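December 25, 2016

Folding bench, towels. Quiet day, whole building to myself until Ffion Lewis came by after lunch. Picking up from the list Rhodri Bellis left on the whiteboard, starting with the thing he underlined, which was the hand towels.

Background so I remember it later. The Fandovdale order wants hand towels folded in thirds the long way, then in half, with the logo facing up and square to the front edge. Sheets and bath towels are no trouble. The hand towels come out of the bin in a lump and the logo ends up underneath, or on the back fold, or half around a corner. Price sent back part of the May delivery for exactly this and we have never properly written down how the fold should go. So that is the job.

Set up on the beige table. It is a little too close in color to the beige towels and I lose the edge when I look up and back down. Ffion says put a dark sheet over it. Probably right, but the sheet slides, and then you are straightening two things. Leave it for now and try a rubber mat under the sheet if we find one.

Worked with four colors, pink, green, blue and beige. Same supplier as far as the paperwork goes (Jodlow), but they do not handle the same. The pink is the softest and slumps when stacked. The green holds a crease. The blue is somewhere in between. The beige is the awkward one. It takes a twist in the middle and keeps it, so if you pull one corner flat the other end just rolls further over.

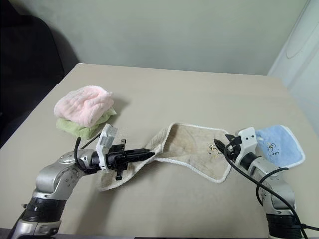
Beige towel, twist still in the middle, logo end on the right lying flatter. Pink and green already stacked at left.

First method was to find the logo, put that end down flat and work away from it. Good for the logo, bad for everything else. By the time you reach the far end the twist has collected there and you have to lift the towel and shake it, which moves the logo end. Did 7 this way. Not happy with any of them except the green ones, and those would have come out fine whatever I did.

Second method, open the middle first. Press down at the twist, hold it there, pull a corner out sideways, then go back and do the same for the other side. Ignore the logo until the whole towel is flat. If it is face down at that point, flip the towel once along the long side. It feels slower. Timed it against the first method with Ffion calling out, and there was nothing in it for pink, green and blue. For beige it was clearly faster, because there was no shaking out and starting again.

The border helps more than I thought. Run a finger along it and you can tell by feel whether you are on one edge or have crossed over to the other. Worth putting in the written instructions, near the top.

Ran a second batch of 13 with the second method only. Wrote up each one in the table at the back of this book. Short version: all the logos came out facing up, two were off square, both of them beige. On both I had rushed the first third and not lined the border up with the table edge before folding over.

Stacking. Rhodri wants them in fives because that is what fits the Pukeck trays. A stack of 5 with pink at the bottom leans. Put green at the bottom and it stands up. Mixed stacks are not what the customer asked for anyway, so this only matters on the bench, but I would still keep pink off the bottom when setting work aside. It bunches, and then it needs doing again.

Ffion's points, as she gave them:
Store the beige ones flat and unfolded before this step, if there is shelf space.
Fold on the side of the table away from the wall. She kept knocking the chair.
Check whether the logo is the same distance from the edge on every color. She thinks the blue one sits further in. Not measured yet.

The last one matters. If the distance varies we cannot use a single mark on the table for all of them, and I was planning to tape one down. Measure before taping.

The full order is 200 hand towels, mostly beige of course. At today's pace that is about two days on the bench with one person, less if somebody else does the stacking.

Still to do
Measure logo distance, all colors.
Find mat.
Write the second method up on one page, with the border tip.
Ask Rhodri if off square by a finger width counts as a reject. I have been counting it.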